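Gargate wrist-camera cloth set

README, updated March

Gargate is a two-finger gripper arm built on a bench in the Vallidow shared workshop. The set holds 675 episodes of cloth handling, recorded by the small camera at the wrist. Each episode covers one grasp attempt and is stored in its own folder with a joint log and a grasp label.

Frames are saved at 1000 ms intervals. Joint positions are logged separately and matched to frames by timestamp. The fingers are in view at all times and are not masked out. Train on full frames or apply your own crop.

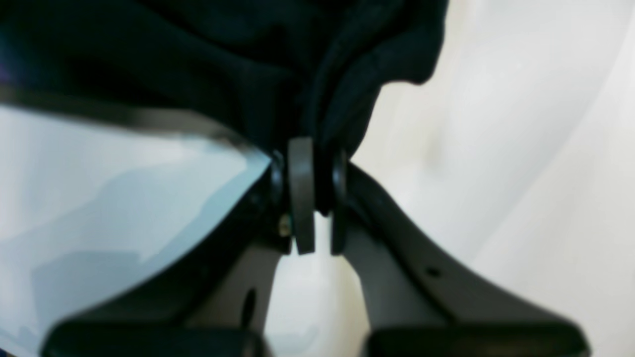
Wrist view, dark navy fabric gathered at the gripper, pale background.

Known issues:

Dark cloth on the pale surface gives a clean outline but little detail inside the folds. Depth estimates there are poor.

Episode 61 has no joint log. 22 episodes have a grasp label entered by hand after the logger stopped.

Finger geometry is not included. It is kept in the Cirngate repository with the print files and screw list.

Loading: run the Tzanetos reader with the folder path. Set skip_missing to true or it will stop at episode 61.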